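Pre-run software checklist, two-arm kitchen bench
Posted April, by the Pirnard bench software group

Work through this before any autonomous session on the kitchen table. Mark each line pass, fail or n/a and put a comment against anything that isn't a clean pass. Comments below are from the last full check.

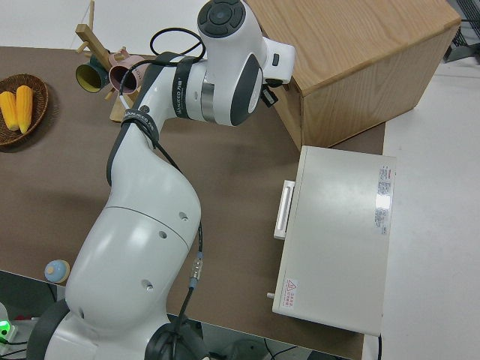
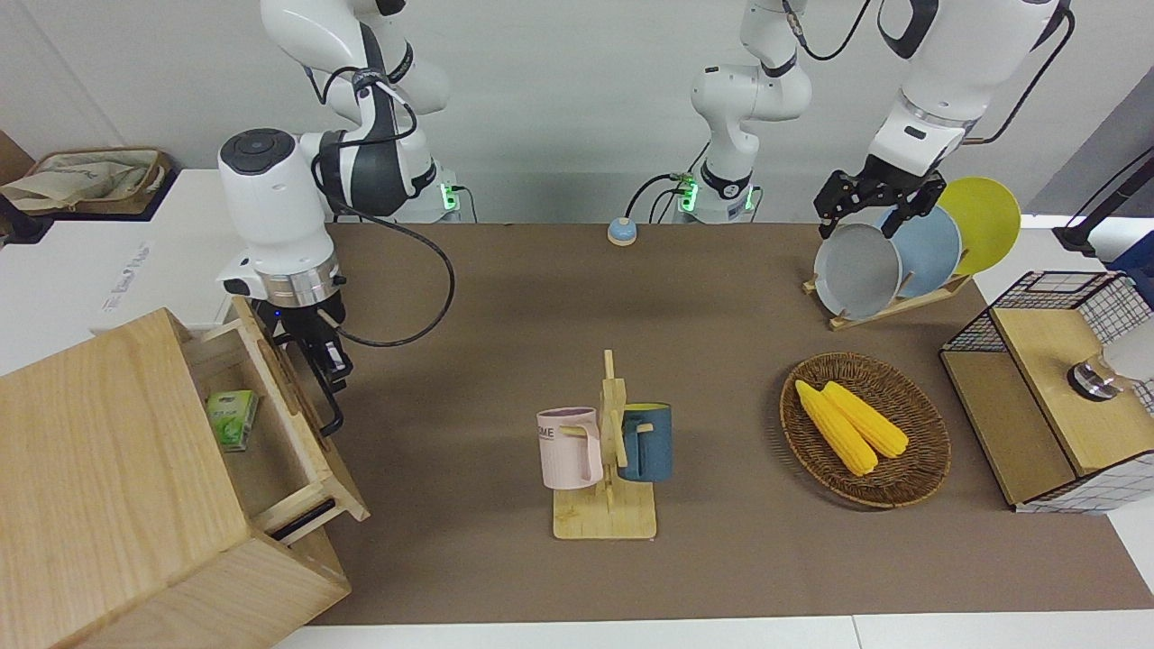
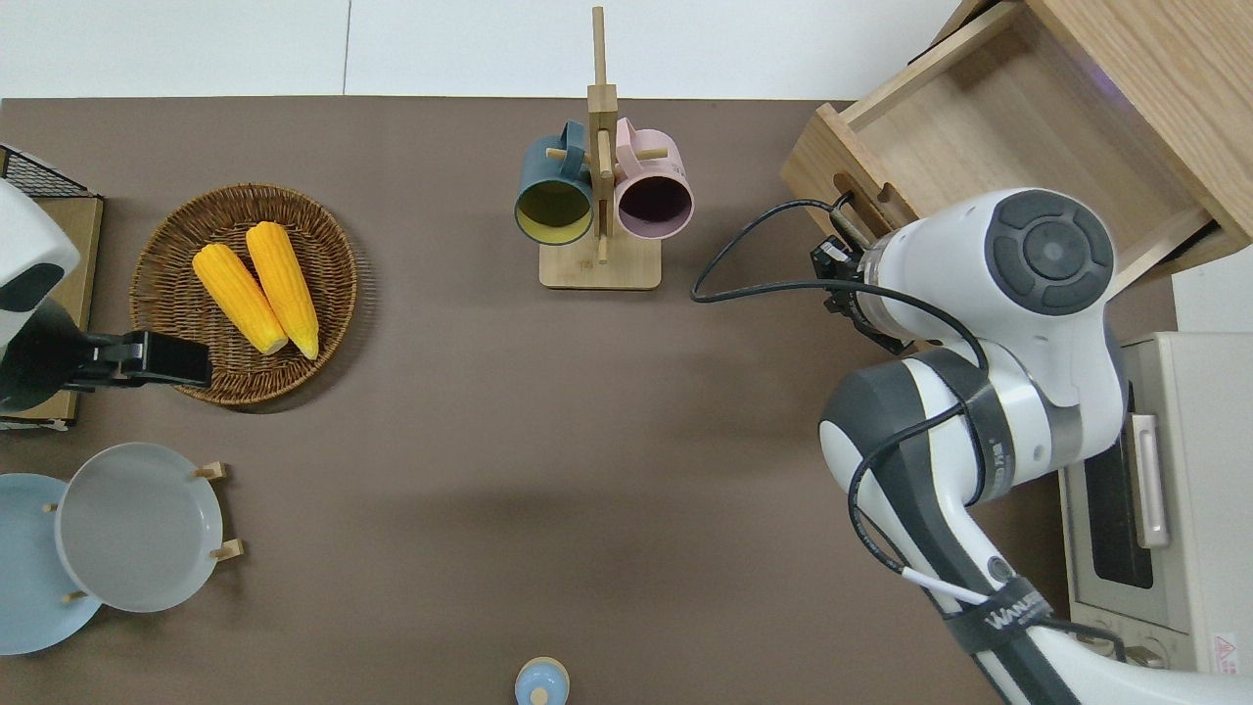

1. Controller
1.1 Joint limits loaded from the current file, not the factory default. PASS
1.2 Control loop at 200 Hz with no missed cycles over a 7 minute idle. PASS
1.3 Protective stop tested from software and from the button, both arms. PASS. The software stop takes longer to clear on the left arm. Logged as ticket 281.
1.4 Gripper force cap set per object class. FAIL, then PASS. Plates had inherited the cabinet handle value. Corrected and reloaded.

2. Perception
2.1 Extrinsics checked against the table markers. PASS
2.2 Mugs, plates, corn and basket all detected with stable IDs. PASS with comment. The two corn cobs swap IDs when an arm passes over the basket. Harmless for now — the planner treats them as the same class.
2.3 Drawer state reported correctly, open and closed. PASS. Half open still comes back as open.

3. Planning
3.1 Collision model includes cabinet, toaster oven, mug tree and plate rack. PASS. Oven mesh has been replaced with a plain box.
3.2 Cable keep-out volume turned on. PASS
3.3 Arm-to-arm clearance at 37 mm minimum. PASS in simulation on Cavum. Recheck on hardware at reduced speed.
3.4 Replan if the drawer moves mid-approach. FAIL. Planner finishes the old path. Keep drawer tasks supervised until the patch is in.

4. Logging
4.1 Clocks synced across all machines. PASS
4.2 Disk space checked before start. PASS

Result: cleared for supervised runs only.

Comments

uçar_bench: We get the same ID swapping in 2.2. Raising the tracker's hold time helped a bit.

gridlock: Is the 3.3 figure measured from the link surface or the padded model?

Pirnard bench: Padded model.

Related
Mumimholm gripper driver: change notes
Calibrating a head camera against fixed cameras
Cavum planner settings for shared workspaces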